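Does a Vacuum Flask Save Anything at the Table? Report on the Hot Drinks Project
Skarkside student projects, Thu 22 October 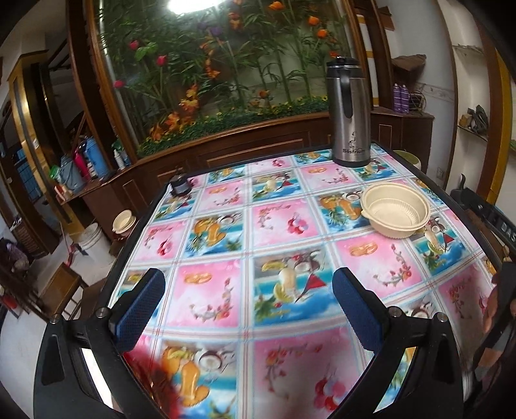
Figure 1. Dining table with the Bestrium flask toward the back and the beige bowl to its right.

1. Background

The class brief asked each group to test a household claim. Ours was one we had all heard at home: that keeping a flask on the table saves energy over boiling the kettle each time somebody wants tea. We doubted it from the start, and we still doubt part of it. A flask only saves something if people drink what is in it. Most of the web pages we read skip that question and go straight to how long the water stays hot.

2. Method

We used one household and one table. The kettle was rated at 2000 watts and was plugged into a Heltatico energy meter. For 5 days the household boiled water whenever it was wanted and wrote down each boil. For the next 5 days they filled the flask in the morning and used the kettle only when the flask ran out or the water was too cool for tea. Leftover water was poured into a measuring jug at night and written down as waste.

We had planned to repeat everything in December, when the room is colder, but the project deadline falls before that.

3. Results

The kettle was boiled less often in the flask days. That was expected and does not prove much, as each morning boil was a full kettle and the boils in the first part were mostly a cup or two. On the meter, the flask days came out 60 watt-hours lower in total. Spread over the whole period that is a very small amount, less than the kettle uses in two minutes.

The waste was more interesting. On the worst day, 228 ml of water that had been heated in the morning was poured out at night. The household said it was "still warm, just not tea warm." Nobody had agreed on what tea warm meant, and we should have set a temperature before we began.

4. Problems with our own test

The people in the house knew what we were measuring. One of them admitted drinking extra tea so the flask would not go to waste – a kind gesture that spoils the numbers. The weather also changed between the two parts.

The table is a shared one, with a printed cloth in pink and blue-and-white squares, and it gets used for meals and other jobs. The flask was moved whenever space was needed, and we suspect some cups were poured without being written down. The log sheet was kept in the kitchen, a bad place for it.

We also never tested a second flask. A Frei model was on our list but the budget did not stretch to it, so nothing in this report says whether one brand holds heat better than another.

5. What we would claim

For this household, the flask made no difference worth talking about on the electric bill. It may have been handy, and the family has kept using it, but handy was not the claim. A bigger household that drinks tea all day might get another result. The Esamon group in our class reported a much larger saving. We would like to see their log sheets before accepting it, especially how they counted water that was thrown away.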